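The Acceptance Inspection

Rosaire Chisholm signed for the table at 7:40 in the morning and was given a clipboard, a flashlight and a pencil on a string. The purchase order was number 507. It specified one preparation table, light veneer, two circular cutouts, from the Moterberg works. The inspection form had 25 lines. He had until noon.

He began with the legs because the form began with the legs. They were level. He wrote "level" and moved to line two.

Shirley Carrier had drawn the table eleven years earlier, when she still worked at Trivska. She had retired to Poirier in August and left a note in the drawing folder. The note said: "The holes are not the same. This is intentional. Do not correct." It gave no reason. Purchasing had removed the note from the copy sent to the works, on the grounds that it was not a dimension. 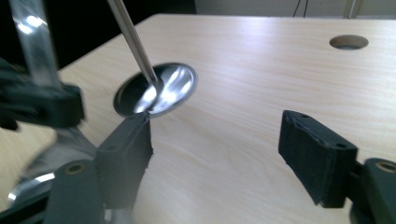

Line nine concerned the cutouts. Chisholm read it twice. The acceptable diameter was left blank on the form, and in the blank someone had written "see Carrier." He walked once around the table with the flashlight off. The nearer hole had its steel lining, polished well enough to throw back white streaks and the reflection of the thin rod that came down into it. The farther one was a dull gray-brown inside. He wrote "lining bright" on line nine, and under it, smaller, "second hole as found."

At 10:15 he telephoned Poirier.

"Is the veneer pale?" Carrier asked.

"Pale. Fine grain."

"Does it glare?"

"On one side, yes."

"Then they kept the finish. I asked for a duller one in every revision. What do you have for the holes?"

"The form says to see you."

There was a pause on the line. He could hear a kettle, or a machine that sounded like one.

"Pass them," she said.

"On what basis?"

"Write 721. It's the paragraph in the old standard. Fitness for the purpose stated by the designer."

"What is the purpose?"

"I stated it at the time," Carrier said. "It should be in the folder."

He looked in the folder. It held the drawing, the note, and a receipt from Plakex for 122 wood screws. He turned the receipt over. The back was blank.

"I have it," he said.

He wrote 721 on line nine and initialed it. Lines ten through 25 concerned the edges, the corners and the underside, and he completed them in order, kneeling for the last three. The table was accepted at 11:52.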